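LGT 2 Week 5 notes
Surface reflectance and the lighting of horizontal work planes

Reading before the tutorial: course reader, chapter on interreflection. Bring a calculator and the blank survey sheet.

1. Direct and indirect components

Illuminance on a work plane has two parts. The direct component arrives straight from the luminaire. The indirect component arrives after one or more reflections from the ceiling, walls, floor and furniture. Most manual methods treat the direct part point by point and the indirect part as an average over the whole plane.

For a small source at distance d, with intensity I towards the point and angle of incidence a measured from the normal:

E = I cos a / d²

The formula holds when the source is small compared with the distance. A common working rule is that d should be at least five times the largest dimension of the luminous opening. Long linear fittings mounted low over a bench usually fail this test and have to be divided into shorter segments.

2. Reflectance

Reflectance is the ratio of reflected to incident flux. It varies with wavelength, but for general lighting work a single weighted value is used. Students regularly confuse it with gloss. A matte surface and a gloss surface can have the same reflectance and distribute the reflected light quite differently. The matte surface scatters it over the hemisphere; the gloss surface returns a good part of it near the mirror angle, where it may be seen as a veiling reflection.

Wall finish matters most in small or high rooms, where the wall area is large in relation to the floor. The room index expresses this:

K = L W / (H (L + W))

H is the height of the luminaires above the work plane and is not the ceiling height. Using ceiling height is the most frequent error in the assignment and gives a room index that is too low.

3. Measuring on site

The Clurnon survey is used for all exercises this term. The room has a floor area of 30 m² and was measured on a regular grid of 16 points at bench height. The arithmetic mean was 231 lux.

Procedure:
Switch the lamps on early enough for the output to settle.
Exclude daylight, or take a second set with the lamps off and subtract.
Level the meter head at each grid point. Do not hold it by hand.
Stand so that the body casts no shadow and dark clothing is kept well back from the cell.
Record the readings in the order taken, including any that look wrong.

The mean alone is a poor summary. Uniformity, taken as the minimum divided by the mean, should be reported beside it. The Vrettos and Vakar rooms in the problem set have the same mean, but Vakar has one dark corner that the mean conceals.

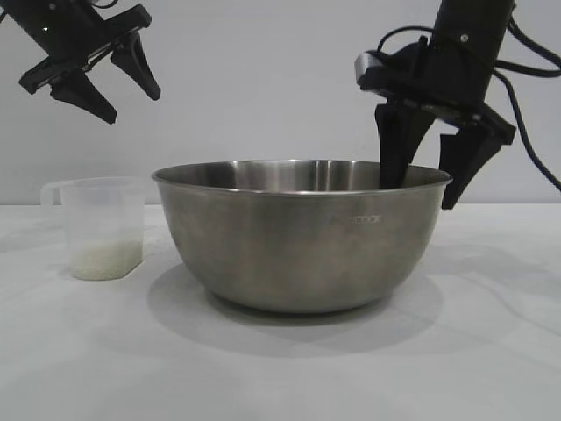

Vasylyna Maksymiv asked whether repainting the walls of the Clurnon room in a lighter finish would raise the uniformity as well as the mean, or only the mean. Usually both. The added indirect light is spread fairly evenly over the plane, so it lifts the minimum by a larger proportion than the maximum. The gain is small where the fittings throw nearly all their light straight down – the upper walls receive little flux to begin with.

4. Worked example

Flux reaching the work plane is mean illuminance multiplied by area:

231 lux x 30 m² = 6930 lm

The measurement plane is taken to cover the full floor area. Divide this figure by the total lamp flux to obtain the overall utilisation in the present state of the room. The result already includes dirt and lamp ageing, so do not apply a maintenance factor a second time.

To compare with a design calculation, use:

E = F x UF x MF / A

F is initial lamp flux, UF the utilisation factor and MF the maintenance factor. UF tables are entered with room index and the three cavity or surface reflectances. Interpolate between rows. Do not extrapolate past the last row.

5. Obstruction

Tabulated values assume an empty room. Shelving, partitions and suspended equipment reduce both components, and the loss is local. Plercombe is the example to look at: the readings beside the tall shelving are low although the fittings above are clean. Separate the obstructed points, report them as their own group, and state the criterion used to separate them.

For the tutorial

Problems 1 to 4 from the sheet. Problem 5 is optional and needs the Plercombe plan, which is in the course folder. Show units on every line of working.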